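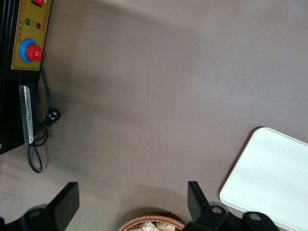

Sakda Prasertsri
Redakteur Prüfstand und Kleinautomation

Skodex Greifpaket im Test: Zweifinger-Greifer mit Handgelenkkamera

Skodex liefert das Paket als Nachrüstsatz für leichte Tischarme. Enthalten sind der Greifer mit zwei flachen schwarzen Fingerplatten, die Kamera samt Halter, ein Kabelsatz und die Steuersoftware Sellurach in Version 4. Wir haben den Satz im April im Labor Plavelholm montiert und am gedeckten Tisch betrieben: Weidenkorb mit hellbeigen Lebensmitteln, womöglich Gebäck, weißes Tablett, dazu ein schwarzes Gerät mit gelbem Bedienfeld und Not-Halt-Taster.

Montage und Einmessen

Der mechanische Anbau dauert etwa 73 Minuten, der größte Teil davon entfällt auf die Kabelführung. Die Anleitung nennt für die Fingerplatten kein Anzugsmoment. Das Einmessen der Kamera läuft dialoggeführt über 10 Stützpunkte und musste nach einem Fingerwechsel wiederholt werden.

Sichtfeld

Die Kamera blickt zwischen den Fingern hindurch auf die Arbeitsfläche. Bei geöffnetem Greifer liegt der Korb, unten vom Bildrand angeschnitten, in der Lücke, sein Rand bleibt im unteren Bildbereich erkennbar. Die matte, graubraune Tischplatte spiegelt kaum und ist als Untergrund unkritisch. Anders das blanke Metallblech am Gerät: Der Lichtreflex entlang der Kante führte in der Objekterkennung zu Fehlkonturen. Lose Kabelschlaufen auf dem Tisch erkennt Sellurach als Hindernis, sofern der Filter für schmale Objekte abgeschaltet ist. Ab Werk ist er eingeschaltet.

Greifen

Geflochtene Ränder fasst der Greifer sicher, wenn die Platten quer zum Rand stehen. Flache Tabletts bereiten mehr Mühe – der niedrige Rand bietet den Platten wenig Fläche. Sum-yee Peng, die die Messreihe betreut hat, empfiehlt hierfür die gummierten Aufsätze von Chukwu. Sie passen ohne Adapter, kosten aber extra.

Bewertung

Mechanik: gut
Kamera und Einmessen: gut
Software: befriedigend
Dokumentation: ausreichend

Nachtrag: Skodex hat für die Anleitung eine Tabelle mit Anzugsmomenten angekündigt. Bis Redaktionsschluss lag sie uns nicht vor.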